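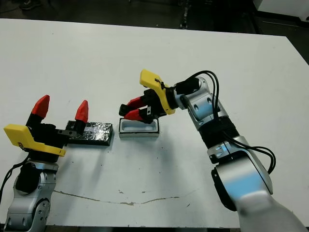
The Pamer 3642 Table, After Four Months of Everything

Home Reviews Sewing Room Kitchen Ask Me Search

I have wanted a proper big table for longer than I have wanted most things in my life, and I include the dog. For years I cut fabric on the floor. If you have ever cut out a winter coat on the floor you know what that does to your knees, and to your temper, and to the coat (cat hair, mostly). Then in July my back went out over a pair of curtains, and my sister-in-law Marisa Galli told me on the phone that I was a grown woman with a job and could buy a table.

So I did! It's the Pamer 3642, the white one, 59 inches long, and I paid $190 for it at Kettunen, which is the furniture place out past the feed store. They had it in gray too. I went with white so I could see dark thread on it, and then of course I lost a whole spool's worth of white basting thread the first week.

Putting it together

The box is heavy. I could slide it but I could not lift it, and I ended up opening it in the hallway and carrying the pieces in one at a time. The legs go on with four bolts each and there's a crossbar at the back. The booklet is all drawings and no words, and drawing five is wrong, or at least it was wrong in mine. It shows the crossbar going on after the legs are tight. Don't do that. Leave the legs a little loose, get the crossbar in, and then go around and tighten everything. I did it their way first and had to undo two legs while lying on my side saying things.

They give you one of those bent little keys, and it works, but if you have a real hex driver go get it. It took me an evening with a break for soup. Danish Janjua from next door came over to help me flip it, and we both agreed it's a two-person flip even though the box has a picture of one cheerful person on it.

The top

I love the top. I'll just say that. It's smooth without being slippery, so a rotary mat stays put but silk will still slide if you breathe on it (silk will slide on anything, I don't take points off for silk). Pins don't catch. Chalk wipes off with a damp rag. I spilled a full mug of black tea on it in the second week and went to answer the door and forgot, and there's no mark at all.

Marker is another story. I had some pattern paper bleed through, plain old black felt tip, and it took three tries with rubbing alcohol to get it down to a sort of shadow. It's under the sewing machine now and I don't think about it much. 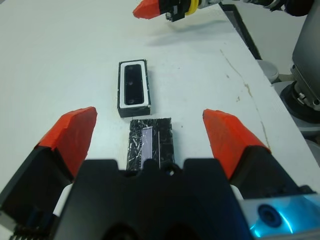

The other thing I worried about was glare, what with the table being by the south window. It does bounce the light around some in the morning. By noon it's fine. If you do close work early in the day, put a piece of felt down or turn your chair. My eyes are not young and I got used to it inside a week or so.

Wobble

Okay, wobble. You all always ask about wobble. With my regular machine running at a normal speed, nothing, solid as can be. With my old all-metal machine going flat out through denim, there's a shimmy. It isn't awful. My coffee makes rings in the cup like the dinosaur movie. Tightening the bolts again after the first month helped a lot, and I'd say put that on your calendar, because mine had all worked a quarter turn loose.

It's rated for 200 pounds. I haven't tested that and I'm not going to, but I did kneel on one end to change a light bulb and it didn't complain.

There are little screw feet for uneven floors, and my floor is very uneven. One of them fell off when I moved the table and rolled under the radiator, where it lives now. I've got a folded piece of cardboard under that corner. I wrote to Pamer to ask for a new foot and got a very nice e-mail back asking me for my receipt, which I do not have, because who keeps a receipt in a house like this one. Keep your receipt!

Height

This is my real gripe. It's one height and that height is a dining table height. Fine for sewing, fine for bills, too low for standing and cutting if you're any taller than I am. I bought a set of bed risers and they helped, but then it's too high to sit at, so I put them in and take them out, which means calling Danish again. For the money I think they could have put a second set of holes in the legs. The Pomgate table my friend Hanne Kuusisto has does exactly that, and hers folds. On the other hand hers has a seam right down the middle of the top, and a rotary cutter finds that seam every single time. I've cut on both and I'd still pick mine. Hanne would not. We've been over it.

What it turned into

I bought it as a cutting table and it has become the table. We ate on it for two weeks when the kitchen was being painted. I did my taxes on it. My nephew built a model bridge on it for school and glued part of the bridge to it, and the glue popped off with a plastic scraper, so that's another point for the top. I have stopped pretending it's going to stay clear. I do make myself clean it off before a new project, and having all that space all at once still makes me a bit giddy.

One small thing I like that I didn't see in any other write-up: the corners are rounded just enough. My last table had corners like a shin-seeking missile.

Would I buy it again? Yes, and I'd get the risers at the same time and use the good hex driver. If you only sew now and then, or you need the room back on weekends, look at a folding one and make your peace with the seam.
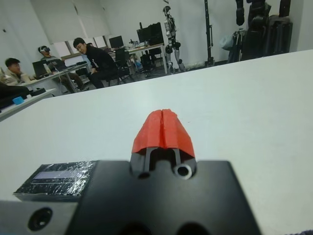

IVDEN, November 11, 2020

A few of you wrote in after I first put this up, so I'm adding to it down here where you'll find it.

Osvaldo Portela asked if it'll go through a narrow door put together. Mine would not. The legs come off easily enough once you've done it before, but the top by itself is still an awkward thing to get around a corner, and I have a dent in the door trim to show for it.

Mechthild Rüegg wanted to know about heat. I iron at one end of mine on a folded wool blanket and haven't had any trouble, but I wouldn't put an iron straight on the top, and I wouldn't put a soup pot on it either. Two layers of blanket, cotton sheet over that. She also asked if the edge strip peels. Mine has a tiny lift by the window, shorter than a fingernail, and I pressed it back with a bit of wood glue and a clamp overnight. So far it's holding.

And yes, I did finish the curtains. They're an inch too short. I blame the floor, where I measured them.

Print this page
E-mail this page to a friend

More Reviews
Bed Risers: Two Sets Compared
My Second-Favorite Scissors
A Gooseneck Lamp That Stays Where You Put It
Rotary Mats, Big and Small
The Rolling Cart I Sent Back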